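Notes for the stats talk — Idcombe coaches evening
July
by Remo Caputo

Start on time. Mic check. Thank the club for the room, say where the coffee is.

Who I am: coached under-14s, then did the numbers for Aubert league, now on the Zotell scorebook app. Keep it to two lines. They want the app, not me.

Opening story. Second half against Fastus last season, we all swore our left side was leaking goals. Went home, checked the log. Left side fine. We were losing the ball in the middle and they happened to finish on the left. Pause there, let them groan.

Point one — log less. Most teams try to log everything in week one and quit by week three. Pick 5 things. Mine are shots, shots on goal, turnovers in own half, corners, saves. Passes can wait. Someone will ask about passes. Passes can wait.

Say how it works on the sideline: one parent with a phone, one tap per event, pick the shirt number, done. No typing. If they miss one, leave it and move on, dont stop to fix it while the ball is live. Fix at half time.

Membership cards — remind them the Zotell login is the number on the back of the club card, so bring the card.

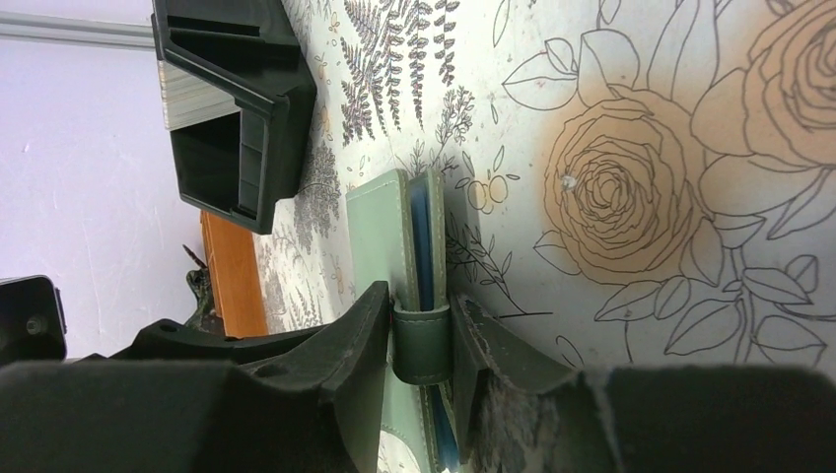

Card wallet, green leather.

Point two — minutes played. Most useful number for kids teams and hardly anyone keeps it. Goals per game means nothing if one girl plays the full match and another gets the last ten minutes. Use per-minute. The app does the math but do one by hand on the whiteboard so they trust it.

Numbers for this bit: last season Aubert logged 2891 shots, 1373 on goal. Just under half. Ask the room to guess first. They always guess too high. Then ask for their own team, then tell them to go and check.

Dont get stuck on league averages!! Did that last time and lost ten minutes. An average is a place to start a conversation, move on.

Point three — showing players their page. Go slow here, this is the part parents care about. Every player gets a page, season totals, milestones (first goal, tenth save, etc). Under-12s: show milestones only, hide the rankings. Settings, then Team, then Visibility. Older kids can see rankings if the coach turns it on. I'd wait until mid season myself.

Story about the keeper who asked for her save chart every week. Short version only.

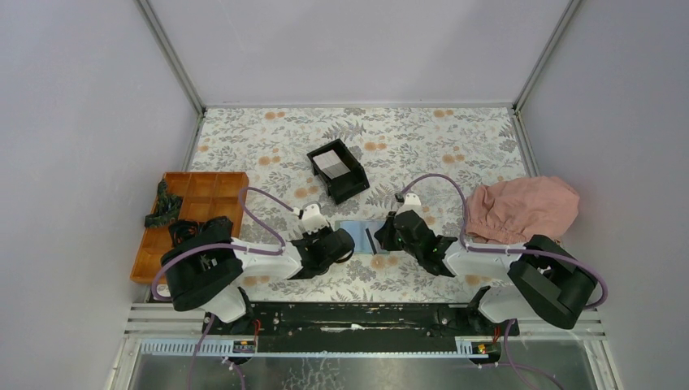
Can two people log the same match?
They can, as long as one logs the home team and the other logs the away team; the app joins the two logs after the final whistle.

Back to troubleshooting. How to find a weak spot:
look at turnovers by third of the field
look at what minute they happen
then watch the team with that in mind before changing anything

Example — turnovers bunch up after minute 50. Could be fitness, could be subs coming on cold, could be the other team pressing late. Numbers wont tell you which. Go watch.

Warn them about small samples. 2 matches is nothing. Wait til there's a month of games before moving anybody's position.

Demo if wifi holds. If not use the printed sheets, they're in the blue folder. Demo order: new match, log a shot, log a sub, half time screen, player page. Log out after, last time I left my own team up there the whole break.

Sign up sheet by the door. Need team name, age group, one contact email, phone optional. Beta codes go out the week after, tell them to check spam.

Questions, keep to fifteen min. If the cost thing comes up — free through the end of the season, price after that not set yet, dont guess at one.

Swap adaptor for the projector is in the side pocket of my bag. Return the key to the front desk befor 9:30 pm.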